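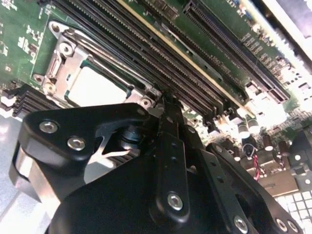

Gunther Sauerland has given the tour often enough to know where people stop listening. "It's when I say 'tolerance,'" he says. "So I say 'fussy.' The socket is fussy."

The open day at Claten drew a crowd that mostly wanted to see something get dropped. Sauerland, who runs the board-handling project, known in the building as Lustura, seemed to expect this. He has 418 logged attempts behind him and a drawer of bent-pin boards he is happy to show - too happy, one colleague felt.
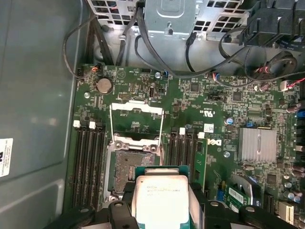 Why start with processors, of all things?

"They're the part people are scared of," he says. "My nephew wouldn't touch one. I thought, fine, let's scare the robot."

The robot doesn't scare, though its owner does. He stood through the whole demonstration with both hands in his pockets, and when a visitor asked what a mistake costs he said "lunch," then, after a pause, "a nice lunch."

He hopes to have 2 arms going by June. The second is still in a crate at Rathjen, waiting on paperwork.

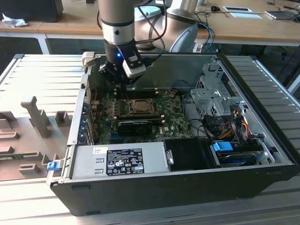

Getting to the next open day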